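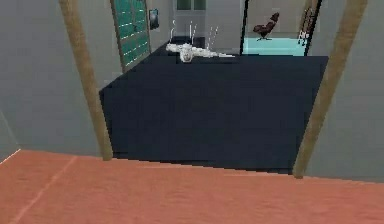

I spent most of September collecting practice runs for a household helper robot in a simulated apartment, and I picked up a bunch of little habits I wish I'd had on day one. So I'm writing them down before I forget them (my notes are on the backs of envelopes, don't ask). This is all for folks doing it at home or in the garage with a normal computer. No lab needed!

Keep the rooms plain at first. Flat colored floors and gray walls load fast, and you can see right away when something has ended up where it shouldn't. I wasted a whole week on nice floor textures for the Undby apartment and then turned every one of them off.

Do put some furniture in the next room, though. If a doorway is open, the robot is going to see through it, and a lounge chair or a tall rack over there gives it something to get used to. Gorazd Omerović talked me into this one and I grumbled the whole time, but I'd do it again.

Record short. My runs are 30 seconds at the most. When I let them go longer I got tired, my hand drifted on the controller, and the end of every run was mush. Two short ones beat one long one.

Start some runs with the arm out of view. I used to begin every single run with the gripper right in the middle, and the trained model got totally lost any time it couldn't see its own hand. Now I mix them up.

Move the camera between batches. I do 18 runs, get up, refill my coffee, nudge the camera a little, and sit back down. Low, high, a bit to the left, whatever. Just write down which batch is which — I use a plain text file called drilar_notes and it has saved me more than once.

Don't throw out the fumbles. If you dropped the thing and picked it back up, that's a good run! Put it in its own folder so you can find it later. The ones I do toss are the runs where I stopped to answer the phone.

Dark surfaces are a pain. A pale object on a dark mat or platform is easy to spot, but a dark spoon on the same surface is hopeless, and I was squinting at my own screen. Try each object on two different tops before you record a big batch of it.

How many is enough? For picking up one soft thing and setting it down somewhere else, I had 300 runs before it got any good and 500 before I quit fiddling. Folding is a whole other story and I'm still working on it.

Back up every night, on a drive that isn't in the same computer. Nuanchan Srithong lost a full batch of drawer openings that way and she still brings it up.

Next time I'll get into sorting the folders, and the naming mess I made with the Jullier kitchen.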